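Courses > Surgical Robotics Lab > Student Projects > Grippers and Cameras

Two Jaws, Two Views: Comparing Needle Grippers and Cameras for Robotic Suturing
Aisling Phelan
December 2019

I started this project in August wanting to answer one question: which jaw should hold the needle? By the second week I had two questions. How well a gripper does depends so much on what the camera shows you that I ended up comparing both, and it made the project far more fun.

The two jaw types I compared are the Stirnik, a short jaw with a serrated grip, and the Tully, which is longer and smoother. Both fit the same arms and both run on the Telleck controller, so I could swap one for the other without touching the settings. For the views I used the wrist camera and the fixed camera beside the workspace.

Wrist camera

I expected to love the wrist view, and for thread work I do. It gets you so close that the fine texture of the surface shows up, and a strand that is almost invisible from farther back is easy to follow. The catch is depth. With the tip filling the middle of the picture, I often misjudged how far it still was from the cut, and I had to creep in slowly.
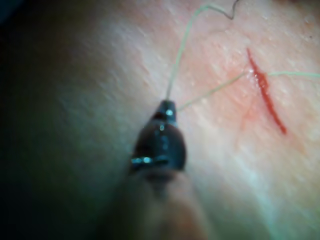 Figure 1. Wrist camera view, with the pale suture thread at the instrument tip and the cut to the right.

Shadows were my other headache. One side of the wrist view tends to go dark, and thread that drifts over there is gone as far as the operator is concerned. Turning up the light helped a little but washed out the shiny parts, so I turned it back down and learned to bring the arm in from a different side.

Fixed camera

The fixed camera shows both instruments at once, and for handing over a needle that matters more than anything else. You can see the angle between needle and jaw, and you can see whether the second arm is lined up before you close it. I made far fewer wild grabs with this view!
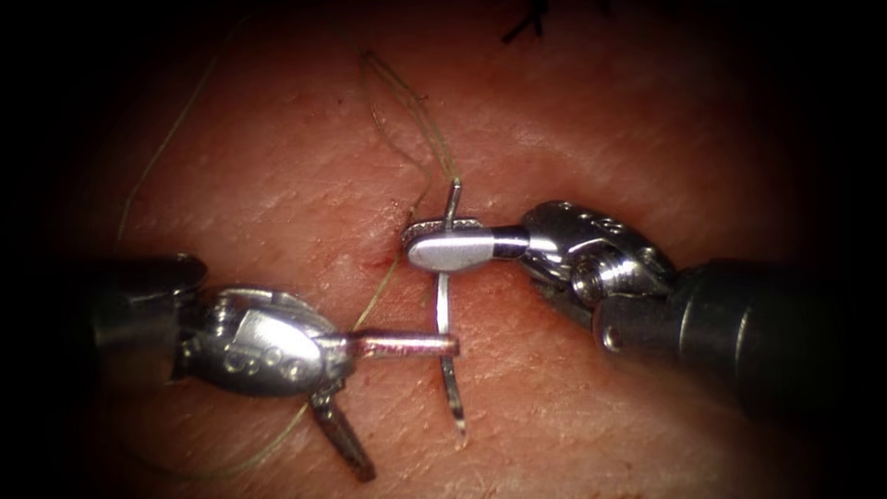

Figure 2. Fixed camera view. The right jaws grip the curved needle near its upper third while the left jaws stay open beside it.

How the tests went

I ran 200 needle pickups, split evenly between the jaws, and counted a pickup as good if the needle stayed put for 5 seconds. In total 186 were good. The Stirnik dropped fewer needles, but it was fussier about approach: come in at a poor angle and the needle swivels as the jaws close. The Tully forgave a bad approach and then sometimes let the needle slide later on, usually during the pull.

I also tried Skilero, the scoring program our lab uses, to rate how smooth my motions were. My scores climbed all through the project with both jaws – good news for me, awkward for the comparison. If I did it over, I would switch jaws after every few pickups so that practice counted the same for each.

For now my pick is the Stirnik with the fixed camera as the main view and the wrist camera on a second screen for the thread. Next I want to try one jaw of each kind, Stirnik on the right and Tully on the left, and see whether handovers get any quicker.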